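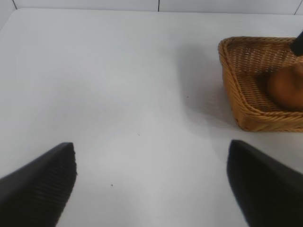

Is the evening shuttle taking cars off the Trusley road?

A few, and far fewer than our application said it would.

Progress report to the Gill Fund, second period
Trusley–Jisholm Evening Shuttle
Prepared by Donal Hanrahan, project manager

Ridership

The shuttle carried 2000 riders in this period. The target was 3000. I would ask the Fund not to read too much into the first number, though it looks decent on a page. A rider is counted every time someone boards, so one person going to Jisholm and back is two riders. The Stener booking system can tell us how many separate people have signed up, and the answer is more than 400, but signing up costs nothing and plenty of those people may never have set foot on the bus.

The number I trust most is 75. That is how many people used the service in at least three different weeks. They are mostly shift workers at the Jisholm end and students at the evening college. The shuttle clearly matters to them.

Cars

We told the Fund that most riders would be leaving a car at home. I wrote that line and I no longer believe it. On the February rider survey, the usual answer to "How did you make this trip before?" was a ride from a relative. The next was "I didn't." Both are fair reasons to run a bus. Neither does much for traffic. The survey was also filled out on board, by people who like the shuttle enough to be on it, so even these answers probably flatter us.

The county's road counter on the Trusley side shows a small drop in evening traffic. It was offline for part of the winter, and the bridge work sent drivers the other way for weeks. I would not claim the drop as ours and I have left it out of the results table.

Service

The 9:40 p.m. departure from Jisholm is the busiest run and the one most often late. The operator blames the rail crossing. Our own logs show late starts on nights when the crossing was clear, and I have asked for driver change times to be sent along with the monthly invoice. Two months have come in so far, one of them unreadable.

The new shelter at Trusley is up. It has no light yet. The utility has given us three dates for the hookup and missed each one.

Money

Spending is under budget, mainly on account of the runs we cut in the snow. I would not call that a saving.

Next period

We plan to drop the 6:15 p.m. run, which duplicates the regional bus, and move those hours to a later return from Jisholm. We will keep the 3000 target for now. I do not expect to meet it. The next survey will go by mail to everyone in the Stener list, including those who stopped riding.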